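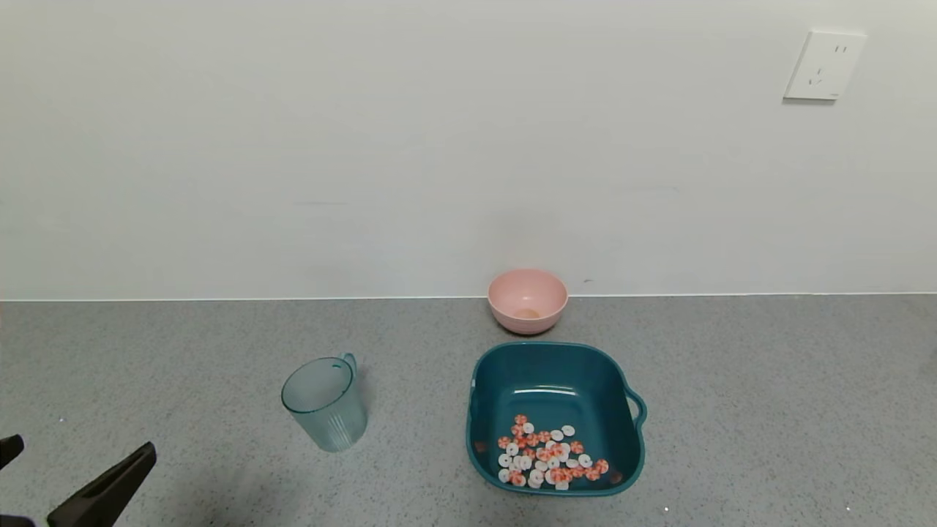
软线抽检结果与更换办法

Sammont园区物业技术组 2023-10-08

本轮抽检覆盖各楼层茶水间及公用设备间,受检电源软线234根,判定须更换42根。主要缺陷集中在插头尾部和设备进线口:护套开裂、绝缘芯线外露、压线件松脱。导体中段断股的情况较少,多见于长期受抽屉或柜门挤压的线段。检测由Keith Costigan负责,原始记录存于技术组。

判定依据为外观检查、绝缘电阻和保护导体连续性三项,任一项不合格即停用。外观合格而电阻读数偏低的,擦净插头后复测一次,以复测值为准。
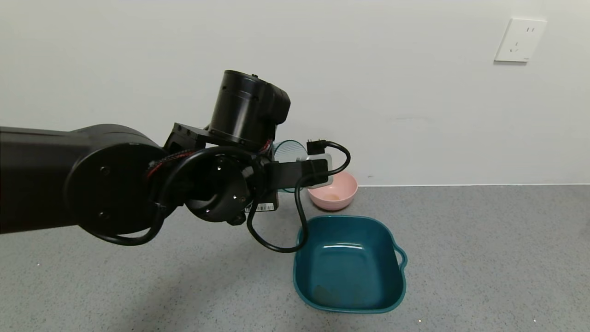
软线寿命主要取决于弯曲半径和端部受力。固定敷设段应顺直,靠近活动部位处须留余量,使弯曲分散在较长的一段线上。黑色电缆垂成宽弧后再向上回卷的走法,便于在弧段内吸收位移;弧的最低点不得触及尖角或热表面。余量过长时不要用扎带勒成小圈,应改用较短的线。螺钉式线夹压在护套上,不得直接压芯线。红、黑细线从外壳之间露出的位置,检查时单独看有无磨痕,并在记录表备注栏写明走向。

更换件采用Cliltix的橡套软线,插头仍为原规格。旧线剪断后投入设备间回收箱,不得留作延长线使用。自行加装的插线板不在更换范围内,发现后一律取下,由使用部门领回。

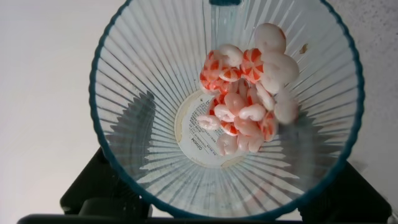

更换安排

一、Amoah楼先行更换,Platier楼随后,施工期间相关插座断电。

二、各部门提前取下自备电器,并在登记表上填写型号和额定功率。

三、同一回路同时接入的电器总功率不得超过断路器旁标示值。

四、换下设备的复测报告由Aníbal Urrego签发,未贴合格标签的不得通电。

五、下一轮抽检定于二月,抽样办法不变。

疑问请拨技术组分机910。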